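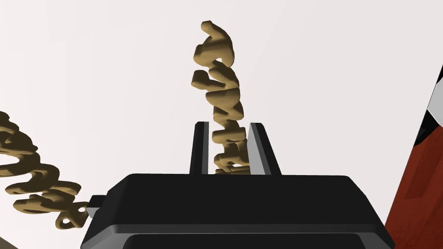 Udura Wool Doona, Queen

We love this one! The Udura is our mid-weight doona, filled with Aussie wool and finished in a soft cotton cover that doesn't rustle when you roll over (a pet hate of ours). It sits nicely between our light Sturkis and the big winter Panasiuk, so it'll see most homes through autumn, spring and a fair bit of winter too.

Weight: around 2 kg
Corner loops: 6, for tying into your cover
Colour: natural white
Warranty: 3 years

Air it on the line on a dry, breezy day and it fluffs up beautifully. Spot clean small marks with cool water and a bit of wool wash.
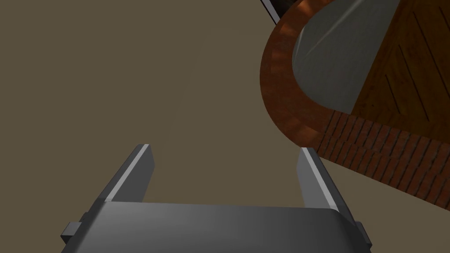 Can I put it in the dryer?
Please keep it out of the dryer, as the heat will shrink the wool. Dry it flat in the shade and turn it over every few hours.

Matching Plundov pillows are sold separately.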